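Call for Participants: Drawer-Opening Hand Build, Zendstead Shared Workshop

The Zendstead Shared Workshop invites members and local residents to join its robotic arm and hand build, led by Felista Minja. Work resumes in January.
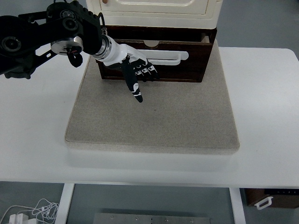 The hand at the test cabinet, Zendstead workshop.

Participants will assist with wiring, finger calibration and the mounting of new brackets. Prior experience with hand tools is required - programming experience is welcome but not essential. Applicants must be 17 or older and able to attend one evening session per week.

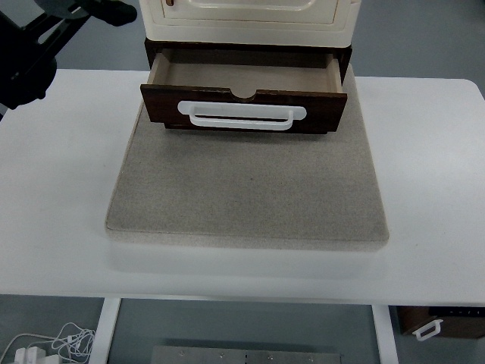
Each participant will also be asked to keep a short written log of drawer trials. Positions are unpaid. Materials are supplied by the workshop, and travel within Trorkomdale is reimbursed on presentation of receipts.

To apply, send a one-page statement of interest to Jabari Lukumay, Workshop Office, 114 Achterberg Road, Trorkomdale. Statements must be received by 24/12/2022. Late submissions will be held for the next intake.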